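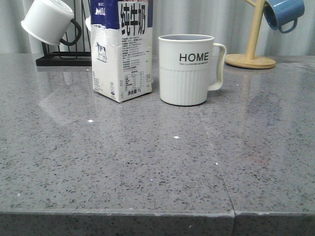

Photo credit: Ratenier

Looking after printed photos at home: which tips are worth the bother

5 August 2018

I inherited 966 prints from my parents' house and read every household hint I could find before I touched them. Most of the hints are copied from one page to the next, and I doubt many of the people passing them on have tried them on a picture they cared about. What follows is what I kept and what I threw out.

Wiping fingerprints off

The usual advice is white bread, a damp sponge, glass cleaner or rubbing alcohol, depending on who you ask. Bread leaves crumbs and a bit of grease. Glass cleaner is made for glass. I use a soft, clean, dry brush and stop there. If a mark won't brush off, it stays on the print, and I've learned to live with several. Anything wet goes nowhere near an inkjet print. The ink on some of them will smear from one damp thumb.

Prints stuck together

You'll read that a night in the freezer makes them pop apart. I tried it with a stack of 5 and got two apart, both with torn corners. I wouldn't call that a method. Old lab prints on photo paper can sometimes be soaked in cool distilled water until they slide, and I've had better luck there, but test it on duplicates and scan whatever you can see first. Never pull. If the stuck pair is the only wedding picture of your grandparents, pay someone.

Prints stuck to the glass of a frame

Same story, with more ways to lose. A hair dryer gets recommended a lot. I did it once and ended up with a warped print that was still stuck. Leave it in the glass, take a good picture of it straight on with the lamps off to the sides, and print that. When you reframe, use a mat so the paper doesn't touch the glass. 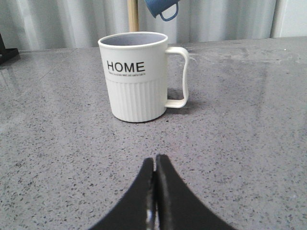

Rui Fonseca wrote in to argue about the hair dryer, saying the cool setting had freed three school portraits without a scratch, and that I was probably holding it too close. I may have been. I asked whether the portraits had been in the frame for years or for a summer, and the answer was a summer, so I'm leaving my warning where it is.

Those magnetic albums

The kind with sticky pages and a plastic flap. Slide a length of plain dental floss behind the print, between paper and page, and saw slowly. I expected this one to be nonsense and it works, though you want the unwaxed kind and a lot of patience. The backs may stay tacky. Put a sheet of plain paper between them before stacking.

Boxes and where to keep them

"Archival" on a label means very little by itself. I bought a Stitden box and a Dehghan one, and the only real difference I could find was the price. Look for the words acid-free and lignin-free. A box that says neither is just a box, however nice the ribbon.
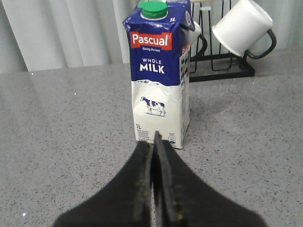
Where you put the box matters more than which one you buy. Attics get too hot and basements get damp, and a shelf over the stove is worse than either. A bedroom closet on an inside wall is fine. I was told to throw in a handful of rice to soak up moisture - please don't, unless you want bugs. Silica gel packs do some good in a tight box if you swap them out, and hardly any in a loose one.

Writing on the back

Ballpoint dents the paper and felt tip can bleed through. Use a soft pencil, lay the print face down on something hard and clean, and write near the edge. Plastic-coated prints won't take ordinary pencil, so I put the names on the sleeve. Full names, please. I have a whole envelope marked "Widcombe, January, the usual crowd" and no way of finding out who they were.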